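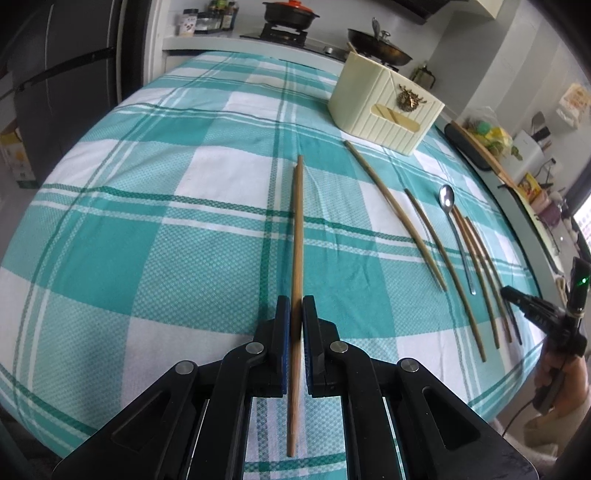 Wooden chopsticks, a metal spoon and a cream utensil holder on a plaid tablecloth.

Chopsticks, Holders and Table Linen – Frequently Asked Questions

Can wooden chopsticks go in the dishwasher?
No. Heat and detergent strip the finish and raise the grain. Wash by hand in warm water, rinse, and dry with a towel.

How do I dry them?
Lay them flat and apart on a cloth until no moisture can be felt, then place them in the holder. Sticks stored damp in a closed-bottom holder can develop mold at the tips.

Which end goes up?
For storage, narrow end up. For drying in a holder with drain holes, either way.

My sticks are different shades. Are they faulty?
No. Wood color varies between batches and darkens with use. Match pairs by length and taper first, then by color.

Can metal spoons share a holder with chopsticks?
Yes, if both are dry. Holders with a divider, such as the Murberg, keep spoon bowls from scuffing the wood.

How do I clean the Murberg holder?
Wipe the outside with a damp cloth. Use a soft brush along any grooves or raised trim – crumbs and grease collect there. Do not soak.

What size is the Linent tablecloth?
It measures 148 x 220 cm before washing. Allow for shrinkage of up to 2 percent in each direction.

Will the plaid fade?
Slightly, over time. Wash at 40°C with similar colors and do not use bleach. Iron on the reverse side while the cloth is still a little damp.

Can I put hot pans directly on the cloth?
No. Use a trivet. The cloth is rated for surface temperatures up to 65°C.

Are Campos chopsticks sold singly?
No, in pairs only. Replacement pairs can be ordered from the Troluvard spare parts page. Have the item number ready; it is printed on the carton.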